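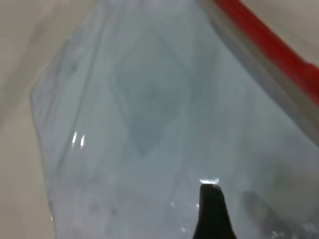

Fig. 1. Clear plastic sheet beside a red strip.

Pouches, Papers and the Macedo Street Archive
Student project report, Materials and Everyday Objects
Nele Van Wijk and Fernanda Quintela

1. What we set out to do

Our project asked whether clear zipper pouches are a sensible way to store loose paper. We picked the topic because Fernanda's desk had reached a stage where something had to be done, and this way we got course credit for it. Our supervisor, Raquel Rebelo, approved the plan in October with the comment "fine, but define sensible." We have tried.

For this report, a pouch is sensible if you can tell what is in it without opening it, if it stays where you put it, and if the zipper can be worked by a person holding coffee.

2. Materials

We bought 12 pouches from Uvham with our own money. The contents were receipts, bus tickets and recipe cards lent by Idalina Morais, who wants them back. The control group was a shoebox.

3. Seeing through

Clear plastic is a generous term once it creases. With the pouch lying on a pale table it takes on a blue-gray tint of its own, and a gray patch in the middle could be a label, a fold or last month's electric bill. 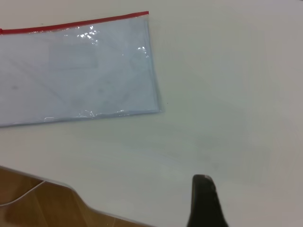 We ran the reading test at arm's length. Large handwriting came through well. Pencil did not come through at all, and Nele's handwriting scored the same as pencil. Pressing the plastic flat with one hand helped, but then you are holding the pouch and might as well open it.

4. The zipper

A red strip is easy to find, and we have no complaints about the color. The coffee test was done 2 times. The second time was needed because of the first.

5. Staying put

On a smooth tabletop a single pouch behaved. Stacked pouches slid off one another at the slightest nudge, usually toward Fernanda. The shoebox did not move all semester.

6. Results

The pouches won on finding things and lost on stacking. Clementina Carvalho, who read our draft, asked why we had not put the pouches in the shoebox. We have since put the pouches in the shoebox. Idalina's cards are in the third one from the front.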